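Sorting Fresh Produce in Small Bins
Project report, Joar Sæther
6 Nov 2024

3. Method

In this part I describe how I organized the sorting station. The idea came from my visit to the shop Kumsa in October, where the fruit and the vegetables were mixed in one large crate and the customers needed a long time to find what they wanted. I asked 18 customers what disturbed them most, and 9 of them answered that limes and cucumbers were lying together. Both are green, so the eye does not separate them quickly.

For my own station I decided on one kind of produce in each bin. The bins have different colors but almost the same size. I placed them in one row along the far edge of the table, so that the wooden surface in front stays free for the sorting work.

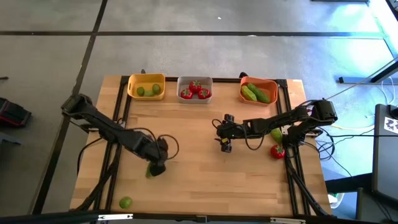

Figure 2. Sorting station with limes (yellow bin), strawberries (gray bin) and cucumbers (orange bin).

As Figure 2 shows, the gray bin is between the two bins with green produce. I chose this order on purpose. The red strawberries make a clear border, and a person who looks at the row can see where the limes end and the cucumbers begin. One lime is still on the wood near the lower left of the board.

In an earlier plan I wanted to put paper labels on the bins. My classmates found the labels too small to read from a distance, and I removed them from the plan.

4. Limits of the work

The station was made for small amounts only. A full crate at Kumsa weighs around 19 kilograms, and for this the bins would have to be much larger. I also did not study how long strawberries stay fresh in an open bin.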